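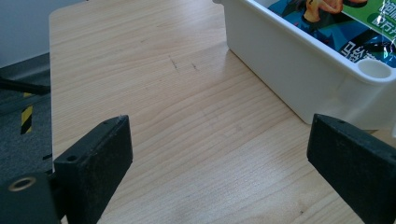

How long should the bread starter sit before we weigh it? Fifteen minutes on the bench after stirring, so the big bubbles have time to settle.

10 Sep 2018

Back at the rye starters this morning, and glad of it after a week of paperwork! The Stinholm flour is still my favorite (it smells of hay and a little of honey), though I have to admit the Brundik one rose faster overnight and had climbed to the rubber band well before I got my coat off. I fed both with 128 grams of flour and the same of water, stirred, and put them back on the warm shelf.
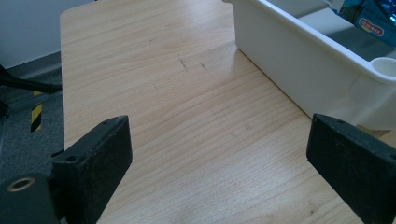

Tabletop, pale wood grain.

The Diekmann sack has gone a bit stale, I think, or maybe the mill changed something. Its starter smelled sharp, almost like nail polish, and it poured like cream. I gave it a second feeding and will try it at 2 parts flour to one of water, which ought to calm it down. If you pass by this evening, please take a sniff and write down what you think, even if it's only a word or two. 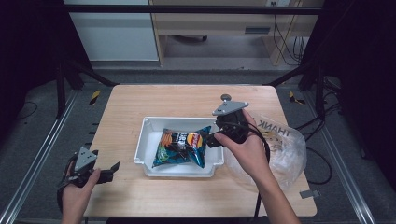
White tray with a bag of chips.

Cliltby rye is still on order. I'd like to have a jar of it going well before December, when everyone wants dark loaves and the oven is never free. Clean lids are in the top drawer.

Print this page
E-mail this page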